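The Long Way to a Clean Shirt

In a shared workshop above a former print shop, members of the Stelton group are teaching machines to do the wash. The work is slow, and it has changed what they think a house is for.

The bench nearest the door at the Stelton workshop holds a soldering station, a box of finger joints and a stack of folded dish towels. The towels are not for cleaning. They have been folded and unfolded so many times that the hems have begun to fray, and members now retire them on a schedule, in the same way that they retire belts and bearings.

Stelton is a shared workshop of the ordinary kind. Members pay a monthly fee, keep their materials on an assigned shelf and sign up for time on the larger tools. It has 35 members, most of whom build furniture, repair bicycles or make parts for older cars. A smaller number have spent the past two winters on a project they call Azimi, an attempt to build household robots from parts that a careful amateur can buy, print or machine. Its stated goal is modest. The group wishes to move a load of laundry from a basket to a washer, and to handle the few soft things that hang in a bathroom, without a person touching the cloth.

That goal was chosen after some debate. Earlier proposals included a machine for sorting screws and another for watering plants, and both were judged too easy to hold the interest of a group that meets after work. Laundry was thought to be difficult in useful ways. Cloth has no fixed shape. It folds over itself, hides its own edges and hangs differently each time it is set down. A program that can find the corner of a book will often fail to find the corner of a T-shirt.

The first months were spent on a single arm bolted to a bench. It could pick up a sock from a flat board, and it did so in front of visitors at the workshop's open house in May. The members were pleased with the result and aware of its limits. A sock on a board under good light presents few surprises, and the second half of the project was to be carried out in rooms of the kind people live in, with floors, fixtures, cables and door frames.

Two lines of work followed. One concerns a hand with jointed fingers, intended for light contact with cloth. The other concerns a pair of arms working together on things too wide for one. The two were developed by different members, with different habits, and the shared notebook shows it. The pages on the hand are full of drawings of joints and small notes about tendon routing. The pages on the arms are mostly tables.

The hand

The hand is the older effort and the more delicate. Its fingers are made of white plastic segments joined by black hinges, with thin linkages at the knuckles that carry motion from one segment to the next. The fingertips are rounded and dark. The first design had hard tips, and these slid over terry cloth without catching it. The current ones are softer, and they are replaced when they begin to harden.

Over the palm and back of the hand the builders fit a black fabric cover. It was sewn on a member's home machine from stretch material left over from another job, and it took 6 attempts to find a cut that did not bind when the fingers closed. The cover keeps lint out of the mechanism. Lint is a serious matter in this work. A bath towel sheds more than most people suppose, and an early version of the hand stopped moving after a single evening because its thumb joint had filled with pink fluff.

Control of the fingers remains the chief difficulty. Each finger must press hard enough to keep hold of a fold and lightly enough to let the layer beneath it go. The group began with fixed positions, which worked with one towel and failed with the next. It now limits the current to each finger motor and allows the hand to close until it meets resistance. The method is crude, but it has the advantage that any member can understand it, and the workshop's rules favor designs that more than one person can repair.

The arms

The paired arms are heavier and more plainly built, with silver casings, black joints and a dark gray gripper at the end of each. The grippers do not attempt to imitate fingers. They clamp. For a rigid object with a rim, such as a basket, a clamp is the sounder choice, and the members who work on the arms have been content to leave subtlety to the other bench.

Their problem is agreement. When two arms hold one object, any difference between them is passed through the object itself. If the left arm rises a little before the right, the load tips. If both pull outward, the basket flexes and may slip free. In the early trials the arms were given the same instructions at the same moment and were expected to keep pace. They did not. The left arm carried a slightly worn gearbox and lagged behind its partner, and an entire evening's washing was deposited on the floor.

The remedy was to have the arms share a single description of the basket, its position and its tilt, and to let each work out its own part from that. The change required a full rewrite of the motion code, which was done over several weeks and is kept in a repository under the name Bemon. Members speak of the period before Bemon and the period after it, and the distinction is a fair one. Loads that had been limited to an empty basket could be increased to include clothing.

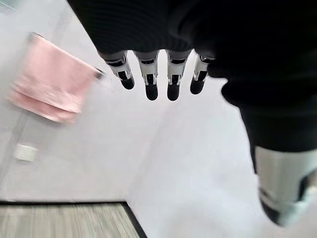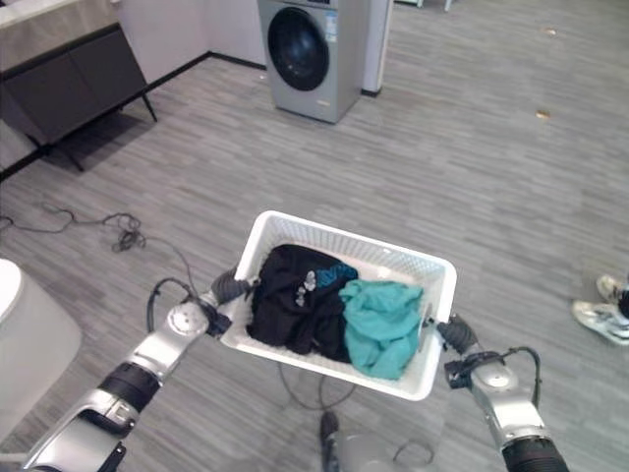
First, the jointed hand near a pink towel on its bar; second, the paired arms with a basket of clothes, the washing machine beyond.

Baskets were a subject of study in themselves. The group tried wicker, fabric and folding models before settling on rigid plastic with perforated sides. Wicker snagged the grippers. Fabric collapsed. The folding model behaved well until it folded. A white rectangular basket proved satisfactory, as its short ends gave the clamps a rim of even thickness and its pale color stood out against most floors.

Color has mattered more than expected in other respects. Dark garments give the vision software the greatest trouble, for a crumpled black shirt offers few edges that a camera can find. Bright ones are simpler. The group's practice is to mix the two in a load, so that any improvement is tested against the harder case. A member who favors dark clothing has supplied a good share of the test wardrobe and has asked that it be returned in wearable condition.

The room

Work outside the workshop brought a new set of considerations. A bench can be cleared. A room with a washer in it comes with baseboards, cabinet legs and a floor that may or may not be level, and a machine must be placed with regard to all of them. White walls throw back light and leave few features by which an arm can judge distance. Wood-grain floors do the reverse and supply a great many lines, some of which the software has taken for the edges of objects.

The group keeps a written procedure for such sessions. Power is brought in first and checked before any joint is enabled. One person stays within reach of the stop switch and has no other duty. Arms are run at 10 percent of full speed until the first complete motion has been made without contact, and are increased from there by agreement of those present. Closed shoes are required. The procedure was adopted after a dropped motor housing cracked a tile, and the replacement tile is recorded in the accounts as a project expense.

Cables are the standing complaint. Every joint requires power and signal, and each wire must have enough slack to follow the arm through its full reach. Slack wire loops, and loops find their way around basket rims and cabinet legs. The members have considered running the wiring inside the castings and have priced the work - it would mean new joint housings throughout. For the present they rely on ties and on patience.

The costs

Spending is held down by a rule that no single part may cost more than $90 without a vote. The rule has been waived for the gearboxes and for one camera. It has otherwise held, and it has shaped the machines in visible ways. Brackets are printed where metal would be stiffer. Bearings come from a surplus supplier in mixed lots, which are sorted by hand on the long table near the window. A control board called Jistix, designed and assembled by the members, drives all of the finger motors and is now in its third revision. The first two are kept in a drawer, and parts are taken from them as needed.

The question most often put to the group is when such a machine will be ready for ordinary homes. Its members decline to give a date. They note that a person can carry a basket to a washer, load it and hang a fresh towel in less time than is needed to calibrate one arm. They do not regard the comparison as discouraging. The work has taught several of them to write software, one to sew and a number of others to read a motor data sheet with a critical eye.

Plans for the coming season are limited. The left gearbox is to be replaced. The hand is to receive a new thumb, with a wider range and a better seal against lint. The group would then like to attempt the washer door, a task it has put off. Opening the door calls for a firm pull along a curve, and the arms at present are better suited to straight lines. A door and latch from a scrapped machine have been mounted to a sheet of plywood at the back of the workshop, where practice is to begin once the gearbox arrives.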